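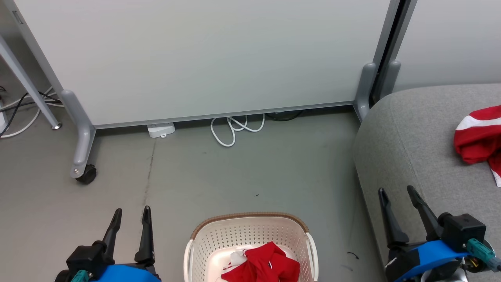
Does a laundry basket need to be in the room where the washing turns up?

It helps a great deal. Ours spent years upstairs by the bathroom door, and most of the clothes that needed washing were downstairs on the sofa.

I have been meaning to write about laundry baskets since March, when the old one finally split down the side. It was a tall wicker thing with a lid and a cotton liner, and it shed little brown bits on the carpet every time it was moved. I replaced it with another tall one from Fatano, a folding fabric bag on a metal stand, and disliked that within a week. You had to reach in up to the shoulder to get a sock off the bottom, and when it was half full it leaned over.

So now I use a plain plastic one. Off-white, low and oval, holes all over, a handle moulded into each end. It is the sort my mother had, and I don't know why I spent so long trying to improve on it.

The sofa in the back room is where things get dropped. It's grey and soft and it's the first flat surface past the door, so anyone who comes in warm takes off whatever is on top and leaves it there. In the winter it is mostly red tops, because of the football. There are two teams' worth of sport in this family and both of them play in red, which makes sorting quick and finding your own shirt slow.
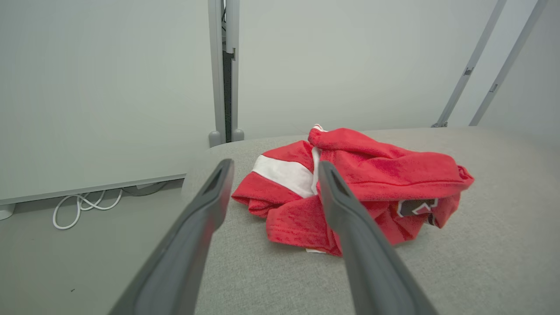
Red top on the grey sofa, label showing at the bottom.

I used to carry clothes upstairs an armful at a time. Something always fell on the stairs, usually a sock, and I would find it the next morning. I also used to fold things before putting them in the basket, which I had picked up from somewhere and never questioned. They are going in the wash. I stopped folding them and haven't noticed any difference except that I am finished sooner.

What I do now is put the basket on the floor right up against the front of the sofa, so there's no walking between the two. Each thing gets picked up from the middle and lifted straight over the rim. If you take hold of a sleeve, the rest drags along the cushion and then hangs over the side of the basket, and you have to go back and push it in. Picking up the middle of the heap is better. With a heavy top I will use both hands.

I don't turn things the right way out at this point. I know some people do. My sister does, and she checks every pocket as she goes, and she has never washed a tissue in her life. I check pockets at the machine, with the door open, and about once a month I miss one.

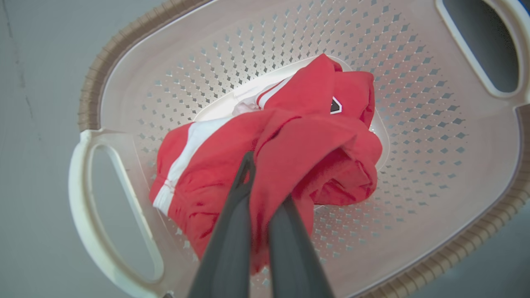 Filed under: Washing and Drying

The holes are the main reason I would buy a plastic one again. Sports tops often go in damp, and in the fabric bag they were sour by the next evening. With holes in the bottom and the sides the air gets at them, and if there's mud it dries and drops out. I knock the basket out over the grass every couple of weeks and rinse it in the bath when it needs it. It takes a minute. The wicker one could not be rinsed at all, or I suppose it could once.

A low basket also stops me saving up too much. The wicker one held what felt like half a house, and I would put off emptying it until nobody had any trousers. I can see into this one from across the room. When I can't see the bottom any more, I do a load.

On temperature, I wash red things at 30 and I wash them with other red things. Anything red with a white stripe goes in by itself the first time, or with an old towel I don't care about. I lost a good white pillowcase to a new training top in March and it's still pink. I have tried those sheets that are meant to catch the dye. They came out pink as well, so they had caught something, but the pillowcase had been in the same load and I can't say they saved it.

I use the McPhee liquid, the unscented one, and less of it than the cap suggests. Stavros Perić, who plays in the same side as my eldest and washes the kit for everyone when it is his turn, told me he gave up fabric softener on sports tops because they stopped drying properly on the line. I tried going without and I agree with him. The towels are a bit rougher, but we have got used to that.

Badges are the other thing. If a top has a badge that has been pressed on with heat, I turn it inside out before it goes in the drum and I never put it near the tumble dryer. I had one from Sorley that curled up at the corners after a single hot wash. Sewn badges seem to survive anything.

For drying I have an airer and a line. The line is better from spring onwards and useless in December. The airer goes by the radiator in the hall, with tops hung by the hem and the sleeves pulled straight. Thick collars and cuffs take longest, so I face those towards the heat. They are normally ready by the following evening — sometimes the morning after that, if it has been raining and the whole house is damp.

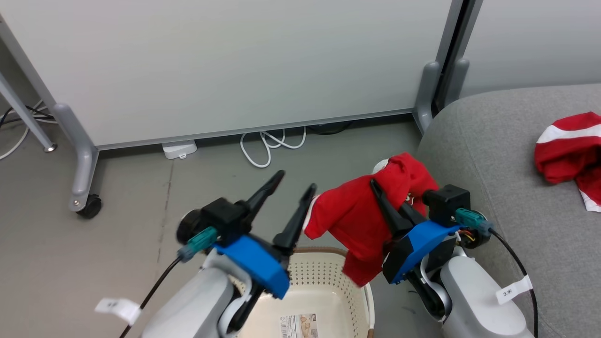

Getting it all back out again

The same basket carries the clean things back, which I was told off for in the comments last time. I do wipe it round first. If it has had mud in it I use hot water and a bit of washing-up liquid and dry it with the old towel. Clean clothes go in loosely folded, heaviest at the bottom, and whoever owns them is supposed to take them out the same day.

That part isn't working yet. On a bad week I end up with a clean pile in the basket and a worn pile on the sofa, both of them red, and I have to smell things to know which is which. I have wondered about a second basket in another colour. Brundon do a blue one in the same sort of size, and I may get it after Christmas if there's one left in the shop.

Posted 2020-12-14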